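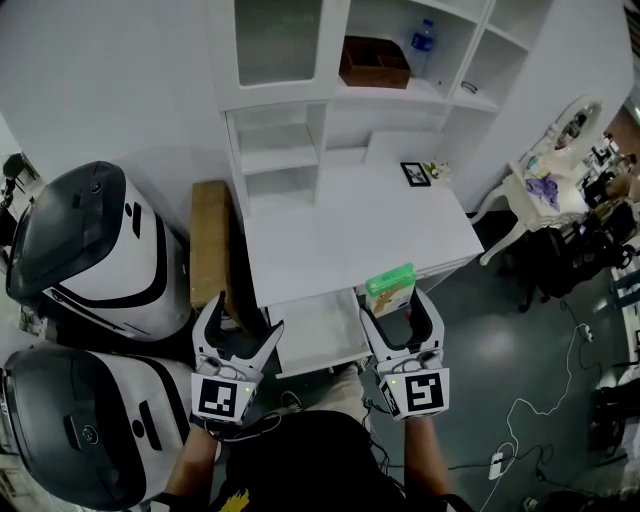 El coro que aprendió a cantar sin partitura

Cuando Irén Fekete llegó a Trelcombe con dos maletas y un acordeón prestado, lo último que pensaba era en dirigir un coro. Venía a dar clases de solfeo en la escuela municipal, cuatro horas por la tarde, y se imaginaba una vida tranquila entre dictados rítmicos y exámenes de julio. Pero en los pueblos las cosas se enredan de una manera muy bonita, y al segundo mes ya tenía a un grupo de vecinos esperándola en la puerta para preguntarle si hacía falta saber leer música para cantar con ella.

No hacía falta, les dijo, y ahí empezó todo (o casi todo, porque antes hubo que encontrar una sala con piano, y el piano que encontraron tenía 4 teclas mudas en la octava central, que todavía siguen mudas).

El método lo bautizaron Plillero, una palabra que se inventó una de las contraltos a mitad de un calentamiento y que a todos les hizo muchísima gracia. Consiste en aprender cada voz de oído, por frases cortas, con la mano subiendo y bajando en el aire para dibujar la melodía. Benedek Tóth, que canta de bajo y había pasado media vida convencido de que desafinaba, lo cuenta con una sonrisa enorme: «En la escuela me pidieron que moviera los labios y no hiciera ruido. Tardé cuarenta años en volver a abrir la boca, ¡y ahora no hay quien me calle!».

El repertorio ha ido creciendo un poco a su aire. Hay nanas húngaras, un par de habaneras, dos canciones de trabajo que Viktória Gál recogió de su abuela y una pieza larga, Fallora, que Igor Lukáč escribió para el grupo el invierno pasado y que les ha dado más de un disgusto. Tiene un pasaje en el que las sopranos entran medio compás después que los tenores, y durante semanas entraron todos a la vez, encantados de encontrarse.

El estreno fue en el teatro Rácz, que tiene 400 butacas y una acústica algo seca. Se vendieron todas las entradas, y hubo quien escuchó de pie junto al guardarropa. Hildegard Wegener, la mayor del coro, salió a saludar tres veces y a la cuarta se quedó sentada, muy digna, lanzando besos desde la silla.

Ahora preparan un disco sencillo, grabado en la misma sala de ensayo, con una tirada de 500 copias que se pagará con lo recaudado en los conciertos. Irén quiere incluir también las frases sueltas de cada voz, para que cualquiera pueda aprenderlas en casa mientras friega los platos o va en el autobús.

Los ensayos empiezan a las siete de la tarde y suelen alargarse. Se admite gente nueva todo el año, y los tenores, como en todos los coros del mundo, son recibidos con aplausos.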